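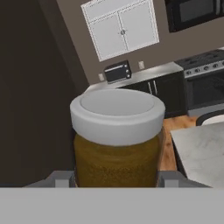 February 2024. Wrist view on the simulated kitchen cell is back, and I'm very happy with it! The tilt I was fussing over belongs to the wrist pose, so I left the camera mount alone and went after the finger pads instead. With the jar of mustard-yellow grounds between the fingers you get both pads and the rim of the white lid in one view, and that makes it my new reference grasp for checking pad alignment. Luana wants the same check on the Bitar build, so I'm writing down what I did.

Pad contact

Old pad friction was left over from the Narnent gripper model and never matched ours. I swapped in the values Neelam measured on the bench, cleared the cached collision meshes (do this first, I lost a morning to it) and reran the grasp set. 40 grasps, 29 held before the change. The new count goes in here once Anselmo has been through the logs – no guessing from me.

Arm over the table

The cup is the nastier object, gripped by the top with the arm folded over that small square table. I like it as a test pose for exactly that reason. What I look at is clearance between the forearm and the plate with the red rim, then the joint readings while the arm holds still. Saved as pose 15.

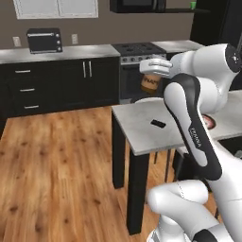
Still to do

Add pose 15 to the startup check. Ask Aksel whether the tabletop collision box really needs that extra margin – I'd love to trim it. Rename the pad file so it stops saying Narnent.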